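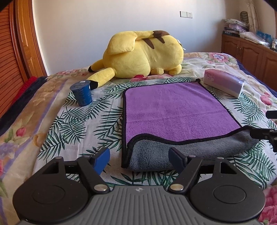

Figure 4. Gripper open over the towel, blue pads fitted.

4.2 Fitting the finger pads and checking the linkage

Do this section for each hand unit before the first folding run, and again after any pad change. The steps apply to the Flurkum body with Zodell pads. For Nina fingers, see Appendix B.

1. Set the trigger lock to ON. Lay the unit on its back on the bench.
2. Clean both fingertips with alcohol and let them stand for 4 minutes.
3. Press each pad onto its fingertip from the base toward the tip. Hold for 20 seconds.
4. Release the lock. Open and close the fingers 12 times at slow speed.
5. Look at the pivot pins. A pin that has walked out of its bore must be pressed back and the clip replaced.

CAUTION: Keep fingers clear of the link arms while the lock is off.

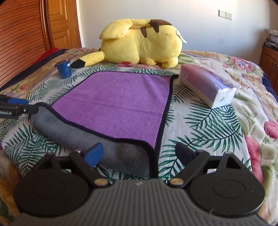

6. Lay a towel on a soft, level surface and fold one corner back. Close the pads on the folded edge and lift it slowly. The cloth should not slide before the edge has cleared the surface.
7. If it slides, raise the grip setting one step and repeat. Do not go over 60; the pads shear at the glue line.

NOTE: Thick hems need a wider opening than flat cloth. Set the opening on the hem.

NOTE: Pads from the April batch are slightly long. Trim the base end only.

8. Write the final grip setting on the Eder log sheet, one line per hand unit.

Rev. C, 12/13/19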